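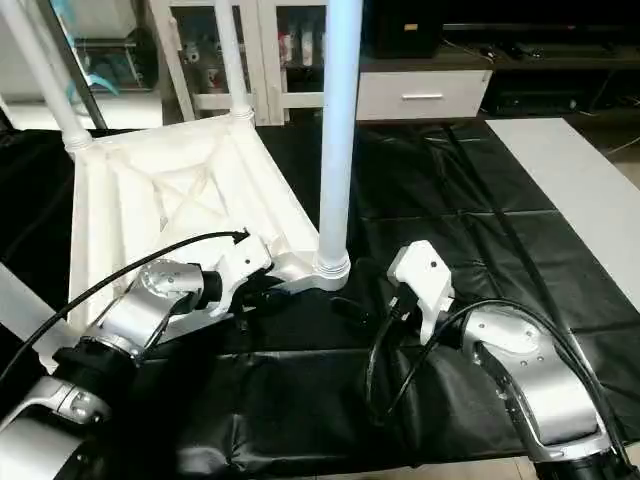
Shows, Demos & Open Days

Kobori open day at Umevthorpe, who else went?
Started by tsehay_t

tsehay_t
Posts: 459
Finally got to the Kobori open day after missing the last one, and wow, I'm still buzzing. They had the two-arm setup working on white plastic furniture on a black mat on the floor, and you could stand close enough to hear the joints whine. I put a shot at the top, left gripper on the edge of the seat and the right one open next to the leg. I must have stood there for three full turns of the crowd.

What got me was how much of the work is holding on. I always pictured furniture assembly as pushing legs into holes (I've done enough of it on my living room floor), but so much of it was one arm getting a good grip so the other one could go do something. The operator, a very patient guy named Emrys Craddock, let us ask anything we liked and didn't rush the kids.

Anyone else there? I left before the afternoon session and want to hear what I missed!

Re: Kobori open day, Umevthorpe

gearhead_dem
Posts: 76
I was there! Demetrius, tall, green jacket, probably blocking your view, sorry. I stayed for the afternoon and they did more of the same kind of work with both grippers on the near rim at once. Look at the right one, down by the base of the thick leg. I wouldn't have thought to grab there, but try it at home with something light and upside down and you get a lot of control.

Also loved the cables looping over the wrists. My own little arm at home has the cable zip-tied tight and it pulls on every turn. Going to give it some slack this weekend. 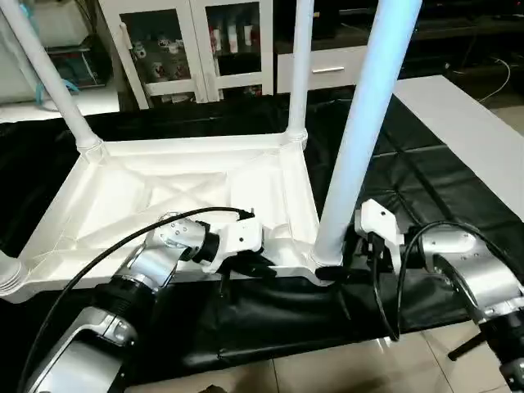 Re: Kobori open day, Umevthorpe

prosser_tomos
Posts: 1000
I'll be the grump. It was a fun morning, but I timed one of the leg sequences on my phone and I could have built the thing and sat down with a coffee. For a public demo I'd want to see either speed or a clear reason to be slow. The Vendthorpe show had a sorting line that moved at a real working pace and people were cheering.

Not knocking the people running it, they were great. I just think "look, it's holding on" is a hard sell.

Re: Kobori open day, Umevthorpe

tsehay_t
Posts: 460
Tomos, I hear you, but the Vendthorpe line had the same cartons coming down the same belt all day! This was big, awkward stuff on a wrinkly mat. I'd take slow and awkward over fast and tidy any time. And the kids next to me went dead quiet for it, which I've never seen at a sorting line.

Re: Kobori open day, Umevthorpe

p_shetty
Posts: 2559
Did neither of you look at the organizer tray? That was my favorite part. White plastic, thin walls, a curved compartment on one side and a long straight one on the other. I got a still from the wrist camera, with the black finger right up against the outer wall. There's a white container with a silver screw cap just behind.

I asked Emrys how hard you can lean on a wall that thin and he said that's the question they spend most of their week on. We talked for ages. I teach a Plillulero club for middle schoolers and I'm stealing the idea: give them a drawer tray and a gripper and let them find out.

So yes, Tomos, slow. But touch is slow for me too when I'm feeling for something down the back of a drawer.
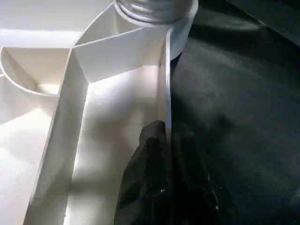
Re: Kobori open day, Umevthorpe

prosser_tomos
Posts: 1001
OK, I walked right past the tray. The wrist view is cool, I'll give you that. Still want a faster furniture demo. Is there another open day coming?

Re: Kobori open day, Umevthorpe

gearhead_dem
Posts: 77
November, same building, Emrys told me. Sign-up sheet was by the door. I can drive two people if anyone's coming from the Vendthorpe side.

Re: Kobori open day, Umevthorpe

p_shetty
Posts: 2560
Me please! I'll bring snacks and the stopwatch for Tomos.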